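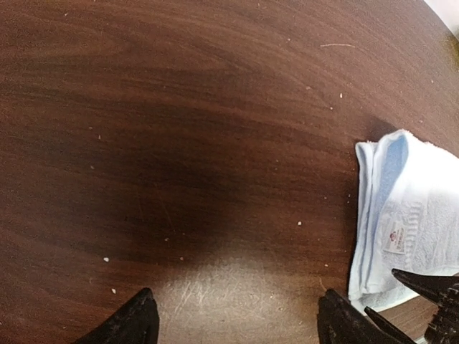

Ticket: Dishwasher stops mid-cycle, flashes and won't drain

Opened by Raíssa Guimarães, Ististhorpe
Appliance: Molalen slimline, integrated
Status: Open

20 September 2025 is wrong on the form by the way, it wouldn't let me type the date my way. September 20, 2025 is what I put!

Right, so the dishwasher. It's been fine since we moved in, then in August it started stopping partway through the eco wash with the third light flashing and a puddle sitting in the bottom. I've been through your help page twice and done the lot (I think), so please don't send me the link again.

What I've tried so far

Filter out, scrubbed, back in. It wasn't even that bad, a few bits of rice and a label off a jam jar. Ran the quick wash and it stopped after 6 minutes.

Switched it off at the wall for 30 minutes. This got me one full wash, and I was so pleased I told my sister, and then the next one stopped in the same place.

Pulled the drain hose off under the sink. Lots of grey sludge in the spigot, which I cleared with a skewer. Water runs through the hose perfectly well now if I pour it in from a jug. Same flashing light though.

Tried the hot wash instead of eco. It gets further - you can hear it spray for a good while - but it still won't empty. I can hear a hum where the pump should be going, then a click, then nothing.

Where I've got to

I rang Comwood, who fitted the kitchen, and the chap there thought it was the drain pump. He said he could get me a Hirose one for 39 pounds, but he wasn't sure it would fit the slimline. Your parts page only shows pumps for the full size model. Could somebody tell me which one I need? The sticker inside the door has half worn off, so I can read the model name but only the end of the serial number.

Also, is there a way to get at the pump from the front, or does the whole thing have to come out? It's wedged in very tightly and I really don't want to wreck the new floor.

Update, same evening

Bailed it out with a mug and had a feel round under the filter. There's a little plastic cover down there that I hadn't spotted before, and it won't budge. Does it twist or pull? I've left it alone for now.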